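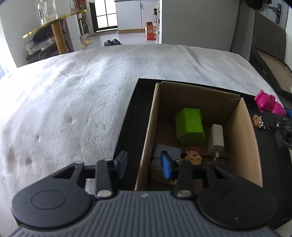 4. Grasp-state estimation and release planning

4.1 Overview

The policy described in Section 3 outputs a short horizon of relative poses and one target for jaw width. During early trials with Cindance we found that most of the remaining errors did not come from the reach itself. They came from the few moments around jaw closure and release, when the target is partly hidden by the fingertips and the wrist view carries little information about depth. This section describes the module we added to deal with those moments. It is called Lill, and it sits between the policy and the low-level controller.

Lill keeps a discrete estimate of the grasp state: open, closing, held, slipping or releasing. The estimate is updated at 10 Hz from two inputs, the measured jaw width and an embedding of a cropped region of the wrist image. The crop is fixed relative to the fingertips and does not depend on the object. No force sensing is used. Savita Maurya's earlier Flusteritz tracker fitted a full object model at every step, which worked well on rigid blocks but poorly on soft or rounded items, and we did not carry it over.

4.2 Fingertip segmentation

The crop is only useful if the pads can be told apart from whatever is between them. We therefore segment each pad separately. The two pads differ in colour, and the network receives a label for each, so that a left contact and a right contact can be reported on their own. Figure 4 gives a typical view in the held state. A figurine lying on its side is clamped between the pads, and its outline is irregular enough that a bounding box would take in a good deal of empty space.
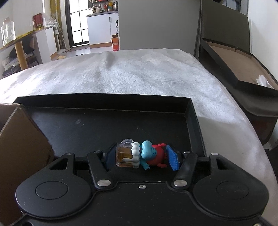
Figure 4. Wrist view in the held state. The left pad is dark navy and the right pad bright blue; an open black tray lies beyond the gripper.

Small items with thin or clear parts are a known difficulty. In Figure 4 the handle of the miniature mug is transparent, and the tray can produce similar low-contrast edges. We mask all pixels further than 25 mm from the nearest pad edge, measured in the calibrated fingertip plane, before computing the embedding. Reducing this distance removes more of the background but also removes parts of the object that are needed to detect rotation in the jaws.

Segmentation was trained on frames labelled by hand, with random changes of brightness and white balance. We did not use synthetic objects. Early versions confused the bright blue pad with blue or grey-blue items close to it, and the label set was extended with such cases – mostly blocks and small toys – until the confusion became rare on the validation split.

4.3 State transitions

Transitions follow a fixed graph. The state may move from closing to held only if both pads report contact and the jaw width has been stable for 10 consecutive updates. It may move from held to slipping on visual evidence alone, as the jaw width often stays constant while a smooth object rotates. When slipping is reported, the planner stops the lateral part of the motion, keeps the current height and asks the policy for a new horizon.

Release is handled differently. The planner samples 39 candidate poses above the target area and rejects those in which the swept volume of the finger linkages would cross the rim of a tray or the wall of a box. The remaining candidates are ranked by distance from the current pose, with a penalty on wrist rotation. If none remain, the height is raised by one step and sampling is repeated. Vivek Thakur's implementation in Grernero caches the swept volumes by jaw width, so the check adds little to the control cycle.

4.4 Limitations

The stability test in Section 4.3 adds a delay to every grasp, including easy ones. A shorter window could be used for rigid objects, but Lill has no means of telling which objects are rigid. The release planner also treats the support surface as flat and fixed. A tray placed on soft bedding may tilt when touched, and the present model takes no account of this. Both points are taken up again in Section 6.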